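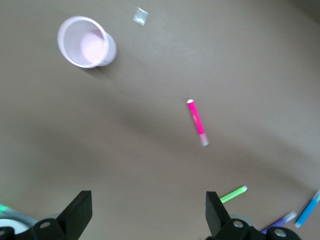
Wrist view of the table-clearing task: pink cup, markers, open gripper.

Table clearing with the Etisar arm: frequently asked questions

Can it tidy a table yet?
Partly. With known objects on a plain surface it is usable. On a mixed kitchen table it is not, and we do not sell it for that.

What was tested?
Putting pens and markers into a cup. Frauke Baumgart ran 627 attempts at our Doren workshop; 164 needed a person to step in.

Why is a cup on its side a problem?
The arm must either stand it up first or insert the marker at a shallow angle. Current software does the former, slowly.

Does it handle clear plastic?
Poorly. Small see-through pieces are often missed or treated as part of the table. Remove them by hand.

What about markers lying close together?
Fingers need room on both sides of the barrel. A marker on its own is taken first. Clusters are left until last.

Is it faster than a person?
No. Allow 4 minutes for a job a person does in seconds.

Can the same arm do shop-floor work?
Yes, within limits. Anselmo Paredes uses one at Mühlbauer to sort hand tools into trays. Parts must weigh less than 600 g.

Does it need retraining for new objects?
For new shapes, yes. A change of colour alone does not normally require it.

Are wet surfaces supported?
No. See the Lastness manual, section on spills.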